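About Us

Hi, and thanks for clicking through! I'm Ro-un Ham, and I started Cleltik because I'd spent years watching smart people buy a robot arm, unbox it, and then get stuck on the boring part, which is teaching it to pick things up.

We make one product, and it's called the Pleslow kit. It's a set of tools for showing a robot how a job is done by doing the job yourself. You get a hand-held gripper with a camera on it, a sensor glove with a tracking marker, a fixed camera for the side of the table, and the software that lines all three up. You do the task, the kit records it, and you end up with a clean set of demonstrations your own team can train on. We also do the recording for you if you'd like (lots of folks would), and more on that further down.

I get asked why we're so fond of soft toys. Well, a wooden block is easy. It has edges, it stays the same shape, and any gripper from the last twenty years can deal with it. A plush toy squashes, rolls, sheds fluff and hides its own parts. If your data only covers hard boxes, your robot is going to have a rough time with laundry, bread, produce bags and most of what people have in their homes. So tidying plush toys into a fabric bin became our house task, and it's the first session every new customer gets from us.

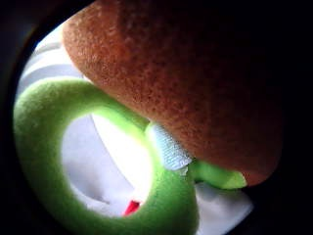 Green plush and something soft-looking and brown, seen from the hand-held gripper.

I love the close views from the gripper camera, and I'll admit they took some getting used to. You lose the room completely, but you get the fuzz, the weave of a strap, the spot where two soft things press together. That's what a policy has to work with in the last second before it grabs something, so we record it at full quality and we don't crop it. The dark corners come with a wide lens this close up. Our software can mask them, or you can leave them in – customers are split on that one.

How we got started

The first version was built on my kitchen counter in January, mostly out of hinges and stubbornness. A friend at Plendholm, a small warehouse outfit, needed a way to record their packers handling odd-shaped returns, and they let me bring my prototype over every Monday. It broke a lot. The trigger was too stiff, the cable got caught on sleeves, and one gripper finger went home in somebody's pocket. But by summer they had 123 usable recordings and I had a customer. They're still with us!

These days we're a team of 12. Most of us have held a soldering iron at some point and all of us take turns recording, me included. I think that matters. If you've spent an afternoon moving toys in and out of a bin you get very motivated to make the glove more comfortable.

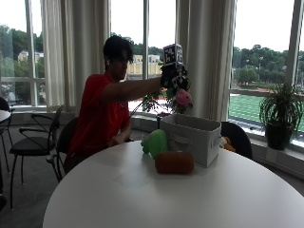 The glove is the piece people ask me about most. We went with printed square markers because they're cheap to replace and a regular camera can find them, so you can work at a normal table in a normal room with daylight coming in. You don't need a studio or a wall of special sensors. If a marker gets scuffed, print another one and stick it on. The side camera follows the marker, the glove handles the fingers, and the software puts both on the same clock.

What you can get from us

The Pleslow kit to keep, with setup help by video call and 12 months of software updates.

The Pleslow kit on loan, if you only have one project and don't want another box in the closet.

Recording days, where we run the sessions at our place or yours. Tell us the task and the objects, and we'll send back sorted, labeled demonstrations. Our biggest order so far was 555 of them for Tsakiris, who make kitchen helpers, and yes, we recorded every one by hand.

A few things we don't do: we don't sell robot arms, and we don't train the final model for you. We're happy to talk through both, though, and I'll tell you straight if I think your project needs something other than our kit.

If you'd like to try the gripper before you buy, come by. Write to us through the contact form with a line or two about what you want your robot to pick up – the stranger the better – and I'll answer you myself, usually before lunch the next working day.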